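Corham Robotics Module
Handout 4: Recording two-handed tasks with hand-held grippers

Aim

Each pair records a set of demonstrations of the box task, checks them, and hands them in with a short log. The sets are pooled and used in the training session in September.

Before you start

Read the Imell safety sheet. Log in to the recording machine with your pair account, not your own. Check that both grippers report a width when opened and closed by hand. If one reads zero throughout, restart the Idow software once, then ask.

The task

The box starts closed with its latch facing you. Open the latch with one gripper while the other steadies the base, raise the lid until it stands by itself, and withdraw both grippers. Closing is recorded as a separate demonstration. Do not join the two.

Conduct of a recording

Begin and end with both grippers still for 2 seconds. Keep the fingers pointing inwards and the top plates clear of each other. Move at an even speed. Pauses in mid-movement are learned along with the rest and are hard to remove later. If the box slides, stop and mark the attempt as failed. Failed attempts stay in the folder.

Changes of grip should be made away from the box. The cables must lie outside the forearms, with enough slack to reach the back edge of the lid.
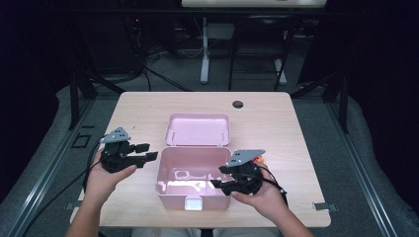

Maite Manzano asked whether the steadying hand has to stay the same throughout a set. It need not, but the log must say which hand was used, and within one demonstration the hands do not swap roles. She also pointed out that left-handed members of last year's group had been slower at the latch, and the time limit has been dropped for that reason.

Marking

The pooled set from earlier groups, stored under Marulanda, holds 1,096 demonstrations. Of these, 365 are closing. Compare your own files with it before submission: same start pose, same file layout, same labels.

Logs go to Katherine Correa by noon on the hand-in day. One log per pair.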